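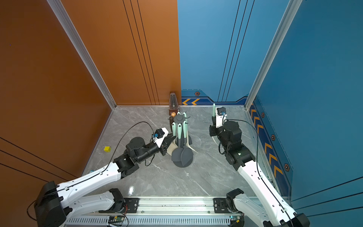
Section 5: Setting up and loading your utensil stand

If you have come straight to this section from the box, welcome, and do put the kettle on first. The stand takes very little time to set up, but it is much nicer to live with if you give some thought to where it goes and what hangs on which hook, and that part is worth doing slowly.

5.1 Choosing a spot

1. Find a level bit of worktop within easy reach of the hob, but set back a little from the burners. Warm is fine, scorching is not.
2. Leave a clear hand's width on every side. Utensils hang outwards from the hub and the heads want room to swing as you lift them off.
3. Check above as well as around. If you have wall cupboards, take your longest utensil, hold it where it will hang, and make sure you can raise it clear of the hook without knocking the cupboard door.

Note: On a polished stone or marble-effect top, wipe away any crumbs or oil before you put the stand down. Grit under the base will scratch, and a greasy patch lets the whole thing slide about when you are in a hurry.

5.2 Hanging the utensils

4. Begin with the ladle. It is the bulkiest thing in most sets, and once it has its place the others can be arranged to suit it. The bowl may come to rest at the foot of the stand, and there is no harm in that.
5. Hang the slotted spatula on the hook beside the ladle. The two are used together so often (soups, dumplings, poached eggs) that it is handy to have them side by side.
6. Carry on round the hub, always going to the opposite side for your next piece, so that the weight stays even.
7. Put the lighter spatulas and spoons on last. Turn each one so that its handle is easy to grasp, and give the stand a gentle nudge with one finger. If it rocks, swap a heavy piece with a light one and try again.

Caution: Never hang knives, peelers or anything else with a cutting edge on the open hooks. Keep them in a block or a drawer, please, however tempting an empty hook may look.

5.3 Mixing colours and sets

Plenty of people end up with more than one set — a mint-green family bought new, say, and a few cream or beige pieces that came from an older kitchen and are far too good to throw out. They will share a stand quite happily. Reshma Ntuli, who tried out these instructions for us in August, keeps one colour for savoury cooking and the other for baking, and her custard no longer tastes of onions.

5.4 Taking down and cleaning

8. Lift each utensil up and off its hook before drawing it towards you. Pulling it straight out drags the stand along with it.
9. Dry every piece thoroughly before hanging it back up, paying attention to the slots and to the join between head and handle, where water likes to sit.
10. Every 2 weeks, empty the stand completely and wipe the hub and hooks with warm soapy water. Leave it to air for 15 minutes before you load it again.

Note: If a hook has worked loose, take everything off before you tighten it. A quarter turn is generally plenty.

Related sections
Section 2: What is in the box
Section 7: Looking after soft-headed spatulas
Hanging rail or worktop stand? by Elin Howells
Drawer dividers for small kitchens
Spare hooks and how to order them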